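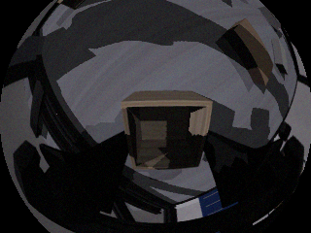 Open wooden box on a gray tabletop. Computer rendering.

Residents of Drurkum will again be asked to part with their clutter this December, when the town swap returns to the old Prollon mill. Last year's swap took in 835 items and gave out 1,309, a result the organizers have described as "a bookkeeping matter."

The rules have grown to fill both sides of a sheet. No mattresses, no paint, no encyclopedias unless the set is complete, and no encyclopedias if it is.
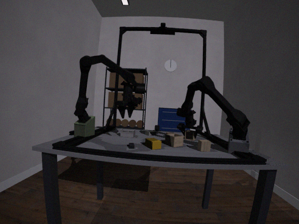 Swappers get 20 minutes inside before the next group is let in, a limit that went over badly last year with people who had come to browse. Most of them lost track of the time somewhere near the lamps. A plain round wall clock, white with dark hands, would settle a good many arguments, and the mill would be glad to be given one. It may even be allowed to stay on the wall — the last one went home with somebody from Jarnau.

Parking is on Motaung Lane and nowhere else. The lane holds fewer cars than the town believes it does,

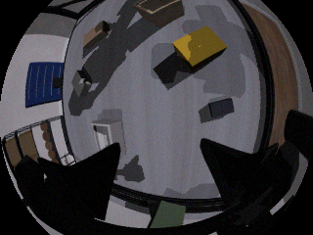 so anyone bringing only a bag or two is asked to walk. Doors open at 9 a.m. for drop-off and at noon for taking things away. Heating the mill for the day costs $4,000, and there will be a bucket by the door. The bucket is not part of the swap.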